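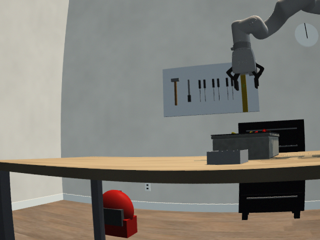 Figura 3. Panel blanco de herramientas sobre pared gris, con un martillo de mango de madera a la izquierda y un destornillador a su derecha (imagen generada por ordenador).

4.2. Orden visible y tiempo de búsqueda

La literatura sobre talleres domésticos repite que colgar las herramientas a la vista reduce el tiempo de búsqueda. Los datos que sostienen esa afirmación son escasos. En la encuesta de Rivine respondieron 135 hogares, pero solo se preguntó por la satisfacción con el panel, y de ahí se dedujo – sin medir nada – un ahorro de tiempo.

Nuestro seguimiento en Ruvo tampoco permite mucho optimismo. Los participantes con panel tardaron de media unos siete segundos menos en encontrar el martillo, diferencia que desaparece al excluir los dos talleres más pequeños. Con el destornillador no hubo efecto apreciable. Además, quienes instalan un panel suelen ser personas ya ordenadas, y ningún trabajo de los revisados corrige ese sesgo de selección.

Queda la cuestión del mantenimiento. En noviembre, tres de los paneles de Ruvo servían sobre todo para colgar ropa de trabajo, y sus dueños seguían declarándose «muy satisfechos».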